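### 3.2 Folding on soft surfaces

Towels in the Rullside households were folded in two places: on a table or counter, and on a made bed. This section deals with the bed. 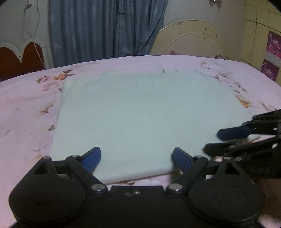 **Figure 4.** A folded towel on a bed with a floral sheet.

Of the 1781 folds logged, 366 were done on a bed. We had expected these to be less neat, as a mattress gives under the hands and a sheet can travel with the towel when it is pulled. The edges were indeed less even than on tables, but the difference was small for bath towels and larger for hand towels. Fiadzo's earlier notes from the Prutivcombe homes point the same way.

Thick towels keep their shape once the first fold is pressed down. The folded border, as on the towel in Figure 4, is the part most people checked before going on. Thin towels tended to spread again at the open side, and participants went back to them more often. In 108 cases the towel was opened out and started over.

Bedding also played a part. On a fitted sheet, participants smoothed the towel with long strokes toward the far side. On a loose top sheet or a quilt they used short pats and held one corner down. Several said they preferred the bed because the whole towel could be spread out at once, and because the finished pile could stay there until the rest of the laundry was done.

We did not record mattress type, and two households changed their bedding partway through September. Folds from those homes are kept in the totals but left out of the comparison by sheet type in Section 3.3. Ferrand scored edge alignment for all bed folds, using the same scale as for the table folds.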